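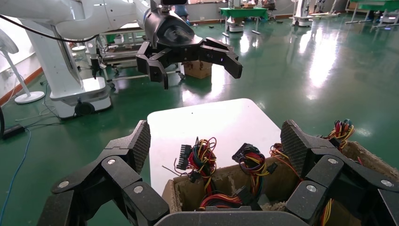 Pustum issues revised setup and service procedure for Plestura harness-handling cell

DRASBY, 7 February 2018 — Pustum has released a revised setup and service procedure for the Plestura cell, a two-arm workstation for picking wire harnesses from divided boxes and laying them out beside power supply units. The procedure replaces the commissioning notes supplied with the first cells and applies to every Plestura unit fitted with multi-fingered hands.

The revision covers hand inspection, wrist camera alignment, placement of the supply box, and the order in which the cell is returned to work after a repair. It was drawn up at the Drasby test floor under Shinji Sakamoto, head of cell maintenance at Pustum.

Wire harnesses are a difficult part to present to a robot. They have no fixed shape, they catch on one another, and the connector at the end of a bundle can come to rest in any orientation. Most stoppages logged on the Drasby cell began with a loop of wire held between two finger segments or pulled tight across a divider wall. Few began with a fault in the arm itself. The earlier notes dealt at length with the arm and gave the hand a single paragraph.

Inspection of the hand

Under the revised procedure the hand is inspected every 60 operating hours. The arm is parked with the fingers open and drive power is locked out. The technician then works from the palm toward the fingertips, checking each pivot for side play and each screw head for movement against its paint mark. A joint with more than 2 mm of play at the fingertip is taken out of service and the finger is replaced as an assembly. Pivot pins are no longer exchanged singly in the field.

Fingertip pads are checked at the same time. The textured inner face collects fiber from cardboard, and a pad that has filled with fiber lets a connector rotate under light pressure. Pads are cleaned with a dry nylon brush. Solvent is not used, as it softens the adhesive behind the pad. Pads are replaced at 600 hours whatever their appearance.

After a finger has been changed, the hand is cycled open and closed 10 times with nothing in it, and the motor current is compared with the value recorded at installation. If the two curves do not match, the cable at the wrist is reseated and the test is repeated before any further part is ordered.

Camera alignment

The wrist camera is mounted so that both fingertips remain in view when the hand is open. The fingertips serve as the reference for alignment, and the technician matches them to an overlay on the service screen. Separate target plates, which had to be clamped to the table and were often put back in the wrong place, have been withdrawn from the service kit.

Alignment is carried out with the lighting used during work. Light tabletops and coated floors return strong reflections, and an alignment made with the ceiling lights off will not hold once they are switched on. The procedure now asks for the camera exposure to be locked after alignment and for the locked value to be written on the service card.

Placement of the supply box

The divided box stands in front of the robot, within reach of both hands. Each arm must be able to reach every compartment from above without the upper finger touching the rim. Harnesses may hang over the rim, but a connector hanging below table height is lifted back before the cell is started.

Worn boxes are permitted. A frayed rim does not affect picking as long as the divider walls stand upright and the box does not slide when a harness is drawn out of it. A box with a collapsed divider is exchanged. Wakana Yagi, responsible for cell software, set this limit after trials with used boxes and confirmed that the picking routine does not depend on the rim being straight.

Trays, metal enclosures and finished units placed beside the box are kept clear of the path of the elbow. The path is shown on the service screen and should be traced once by hand, at reduced speed, whenever the layout beside the box has been altered.
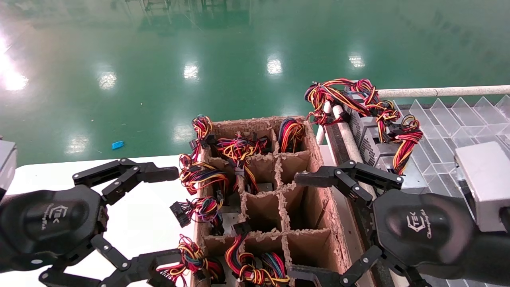
Chiharu Tamura of Noguchi, where a Plestura cell has been run under a draft of the procedure, said the box section had made the greatest difference on her floor. "We used to call for service when the hand stopped over a compartment, and the hand was usually fine," she said. "Now the operator looks at the dividers and the hanging connectors first. I would still like the current curve printed out on paper. My technicians wear gloves and the screen is slow with gloves on."

Pustum has taken up the request. A printed form of the current curve will be added to the service card in March, along with a larger set of on-screen controls for the hand test.

Return to work

A cell that has been opened for repair is restarted in a fixed order: left hand, right hand, wrist cameras, then both arms together at reduced speed. The first harnesses are picked under supervision from a compartment holding a single piece. Mixed or tangled compartments are released only after that pick has been completed by each hand. If either hand drops a harness during the supervised run, the alignment is repeated from the beginning — a partial alignment is not accepted.

The service card is signed by the technician and stays with the cell. It records pad hours, joint play, the current curve reference and the locked exposure value. Cards in the old format remain valid until they are full.

Availability

The revised procedure is supplied without charge to all Plestura users and is included with new cells. Fingertip pads and complete finger assemblies can be ordered from the Drasby parts desk. Users with earlier hands that lack paint marks on the pivots should contact the desk before the next inspection.

Press contact: Yuzuki Morikawa, Pustum, Drasby
Technical contact: Takumi Kaneko, Plestura service desk, Drasby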